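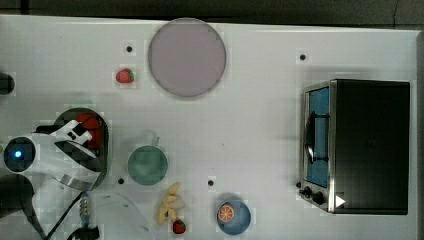

グリッパーが物をつかんだまま固まったときの復旧手順

3/26/23

玩具の食材を皿に移すだけの作業で、アームが止まる。止まるだけならまだかわいいのですが、うちのは指を半端に閉じたまま黙り込み、こちらの出方をうかがいます。制御ソフト(Plorkus)の画面には「把持タイムアウト」の一行だけ。親切とは言いがたい。

以下は、同じ症状で半日つぶした私と、途中から口だけ出してきたMortimer Tillmanの記録を手順に直したものです。卓上サイズのアームと電動グリッパーの組み合わせなら、だいたい同じ流れで通用すると思います。

用意するもの
・非常停止ボタン(手の届く場所に。配線の向こう側に置かない)
・六角レンチ一式
・乾いた布
・メモ用紙

手順1 まず手を出さない

つかんだ物を引っこ抜きたくなりますが、やめてください。タイムアウト表示が出ていても、モーターにはまだ力がかかっていることがあります。私は指先を挟まれ、以後この項目を最初に書くようになりました。

非常停止を押し、30秒待ちます。ランプの色で「もう安全」と判断しないこと。手首側のモジュールが青く光っていても、それで分かるのは通電していることぐらいです。アームの電源は別に確認します。

手順2 アームを支えてから電源を切る

ブレーキのない関節は、電源を落とした瞬間に下がります。皿や深めの器の上で止まっている場合は、ちょうど縁に指をぶつける位置です。ひとりがアームの太い部分を下から支え、もうひとりが電源を切る。ひとりしかいないときは、誰かが来るまでお茶を飲みます。

手順3 つかんでいた物を外す

指を手で開けるタイプなら、左右均等にゆっくり開きます。片側だけ押すと同期がずれ、次の起動で原点を見失います。固くて開かない機種は解除ねじを緩めます。ねじの位置は取扱説明書で見てください。勘で回したねじは、たいてい別の何かを固定しているねじです。

外した物はすぐ箱に戻さず、つぶれや滑りの跡を見ます。丸い果物の玩具は見た目より手ごわく、指の先だけで挟むと回って逃げます。逃げたものを追いかけて閉じ続けた末のタイムアウト、というのがうちで一番多い型でした。

手順4 ケーブルの通り道を見る

アームを伸ばした姿勢と縮めた姿勢の両方で、ケーブルが張らないか、指の下に潜り込まないかを確かめます。電源は切ったままです。コネクターは目で見て「刺さっている」で済ませず、軽く押し込んでください。Hellton製の延長線に替えてから調子が悪いと私は三日ほど疑っていましたが、奥まで刺さっていませんでした。Helltonには心の中で詫びました。

手順5 卓上を片づける

再起動後の原点復帰では、アームが思わぬ遠回りをします。復旧の間だけは、カップもポテトもオーブンも全部どけます。「オーブンは重いから残す」という判断を私は一度しました。アームも譲りませんでした。

外れた部品やばねを見つけたら、由来が分かるまで電源を入れないこと。余った部品は余っていません。

手順6 設定を下げて再起動

Plorkusの把持設定を開き、次の値から始めます。
・把持力上限 20%
・移動速度 5%
・タイムアウト 2000ミリ秒

うちの機体での値なので、お使いの機種の下限を下回る場合はそちらに合わせてください。非常停止に手を置いたまま原点復帰を実行します。画面ではなくアームを見ます。

手順7 何も持たせずに開閉する

まず空で開閉し、次に柔らかい物、最後に問題の丸い物の順に試します。途中で一度でも引っかかったら手順1に戻ります。面倒ですが、手順6に戻ると近道した分だけ後で払うことになります。

それでも直らないとき

空の開閉で止まるなら、把持力の設定をいじっても無駄です。指の駆動部を疑い、販売元に連絡してください。その際、ログのほかに「止まった瞬間の姿勢」の写真があると話が早く進みます。片づける前に撮っておくこと。

丸い物のときだけ止まるなら、つかむ位置を下げるか、指先に薄いゴムを貼ります。ゴムを貼ったあとは指の開き幅を測り直してください。

追記:Chaltu Wakoさんから、非常停止を押しても指の力が抜けない機種があるとの指摘をもらいました。保持したまま止まる設計だそうです。該当する場合、手順3は必ずグリッパー側の電源も落としてから行ってください。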